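My sister-in-law asked over dinner when she could buy something that empties the dishwasher. I read about this stuff for fun, so I got the question, along with the last of the potatoes.

I said I'd settle for one mug. I own 243 of them, according to my husband, and I'd like to see a machine put away a single one without making it two.

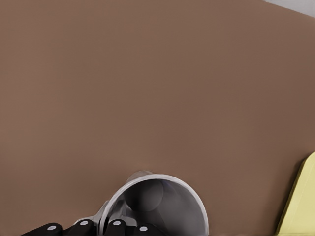

Black fingers, metal cup, simulated table.

The table is what gets me. Mine has never had that much bare space on it. Simulation is a fine place to learn, and I'd have started there too, given how I treated my first set of plates. But my kitchen has a cat, and a drawer that only opens if you swear at it.

Yaa Ackah, who writes the Gasley newsletter, thinks we're 5 years from a decent dish-putter-away. She said the same thing in July, two years ago. I like her anyway.

So I told my sister-in-law to keep her teenagers for now. She asked whether they could be trained in simulation.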